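**【共读】Trurndale 全套重读楼,从第一卷开始,欢迎随时跳进来**

**灯下啃书**(楼主)

一月份开的坑,现在终于有脸开楼了!Ebbe Sundqvist 的 Trurndale,12 卷,2628 页,我打算从头再读一遍,这次一卷都不跳。

上一次读还是学生时代,图书馆借的,第四卷永远在别人手里,我是先看了第五卷才回头补的,所以 Brandberg 灯塔那条线我到现在都有点乱。这回自己攒齐了 Lenihan 的平装本,2010 年那一版,纸薄,字偏小,可是轻啊!单手举着看都没问题。

规矩很松:一周读多少随意,聊到哪一卷就在回帖开头标一下卷数,后面的剧透请打个招呼。我个人的读法是睡前读,床上除了书什么都不放,手机扔客厅。第一卷我就是这么读完的,渡口那一章看到凌晨还舍不得关灯,雾里那只船来来回回,明明什么大事都没发生,我紧张得脚趾都蜷起来了。

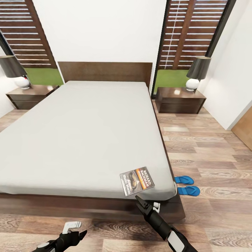 **半截铅笔**

第一卷我不同意从头硬读。前三章全是 Dronley 镇的税务纠纷,劝退过我身边多少人了。新读者直接从渡口那章进,读完再回头看税务,反而会觉得好玩,你会发现镇长那几笔糊涂账早就把后面的事交代得差不多了。

**灯下啃书**(楼主)

> 前三章全是 Dronley 镇的税务纠纷

可是税务那三章是我最喜欢的呀!!镇长拿盐换窗户那段,全镇人为了少交窗税把窗砌上,结果冬天谁家亮灯都看不见,后来渡口出事才没有人发现。跳过去的话,渡口那章的黑就只是黑,读过税务再看,那种黑是全镇人一块砖一块砖砌出来的。我坚持从头读。

**羊肠小道**

【卷一】刚读完,插一句。我站楼主,但是铅笔说的劝退也是真的,我妈就倒在第二章。她说这书像在看物业通知。后来我把盐换窗户那段念给她听,她又捡起来了,现在进度比我快,每天早饭时间给我剧透,烦死了。

另外求教,第一卷里撑船的老人和第三卷磨坊那个老人是同一个人吗?两个人都缺一根手指。

**半截铅笔**

【卷三】不是同一个。撑船的缺左手小指,磨坊的缺右手。我当年也搞混过,还专门做了人物表。

**Keegan McIntyre**

【卷三】我倾向于是同一个人。磨坊那段是小女孩在讲,她对着老人站,说的右边是她自己的右边,那就正好是老人的左手。Sundqvist 在别的地方也玩过这一手,第二卷里教堂的门一会儿在东一会儿在西,你去看是谁在讲就明白了。

**半截铅笔**

啊这。我去翻书了。

**半截铅笔**

翻完了。小女孩那段原话是"右边的手",没有说谁的右边。我的人物表要改,气死,那张表我用钢笔写的。不过我保留意见:年龄对不上,撑船的在第一卷就走不动路了,磨坊那位还能扛面粉。

**灯下啃书**(楼主)

太好玩了,这就是我想开楼的原因!!一根手指都能吵半页!

说说读书的环境吧,羊肠小道私信问我怎么能在床上看这么小的字不瞎眼。我折腾过好几轮。最早是靠着床头用夹在书上的小灯,翻页就晃,晃得我头晕;后来开顶灯,太亮,书里正下着雪,我这边跟手术室一样。
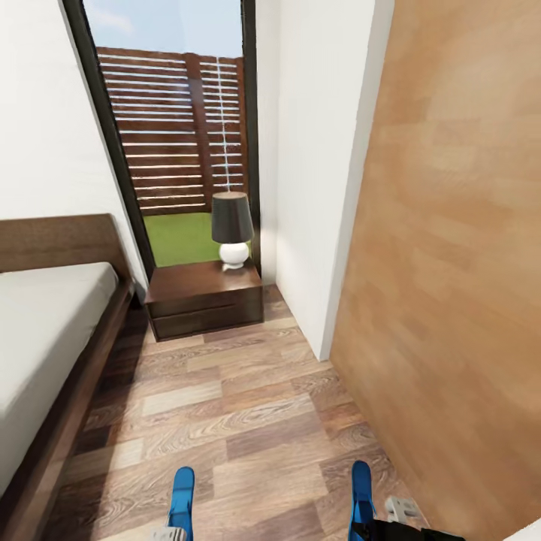
Trurndale 这种书真的很吃光线,里面一半的场景都在傍晚和夜里,灯光一舒服,人马上就沉进去了。我现在固定只用一盏台灯,暖光,亮度调到看得清脚注就行,卧室里别的灯全关。摆法可以参考图里,床头柜贴着玻璃放,台灯就立在柜子上;晚上玻璃外面一黑,多少会映出一点灯来,我读到灯塔那几章的时候特别喜欢这个效果。要是嫌反光,拉上帘子也一样读。还有,2010 年那版的脚注比正文又小一号,别硬撑着看,眼睛酸了就停,灯塔又不会跑。

**羊肠小道**

收到!不过我试了,躺着看不行,看两页书就砸脸上。平装的也疼。

**豆浆不加糖**

潜水党冒泡。我反对睡前读这套,认真的。第六卷那个冬天,饿死了多少人啊,我睡前看完,梦里都在找土豆。我是通勤看,早上地铁里人挤人,看他们在雪地里走,居然觉得挤一点也蛮好的,暖和。

而且睡前读容易记不住。你们讨论的什么左手右手,睡前读的人能记得住吗?

**灯下啃书**(楼主)

能!我床头有本子!好吧,有几页第二天自己也看不懂写了什么,有一条是"鹅 = 主教??",到现在没破案。

第六卷我同意换个时间,可以改成周末下午。大家读到第六卷的时候互相提醒一下。

**Keegan McIntyre**

"鹅 = 主教"应该是第二卷集市那场。主教进城的时候,卖鹅的正好在吆喝,两边的台词是一句隔一句排的,连起来读就是在骂主教。

**灯下啃书**(楼主)

啊啊啊啊对!!我刚去翻了,真的是一句隔一句!"又肥又吵,过了节就不值钱",天哪,我笑得把茶洒了。谢谢谢谢!

**半截铅笔**

【卷二】说到集市,顺便说下版本。精装那版集市一场重新分了段,鹅和主教被拆开了,梗就没了。所以想看这个笑话的还得是平装。不过精装有地图,平装没有,Brandberg 那条海岸线没有地图真的会走丢。

**豆浆不加糖**

地图那张我不太信。图上 Dronley 到灯塔隔着一座山,书里送信的孩子一个上午就走到了,还顺路捡了柴。

**半截铅笔**

孩子走的是海边,退潮的时候有路。第四卷写过。

**灯下啃书**(楼主)

第四卷!就是我当年死活借不到的那本!难怪我一直以为那孩子会飞。

那进度这么定:卷二接着聊集市和教堂的门,星期四晚上我把卷二的帖子索引整理到二楼,分 2 栏,一栏人物一栏地点,左右手之争单独列一条,先写"存疑"。铅笔你那张人物表拍照不方便的话,打字发我也行,钢笔改过的地方也照样抄上来,我想看。

**羊肠小道**

我妈问能不能注册账号进来。她已经读到第七卷了,我提前给大家道个歉。

**灯下啃书**(楼主)

快请阿姨进来!!先让她看一眼剧透规则!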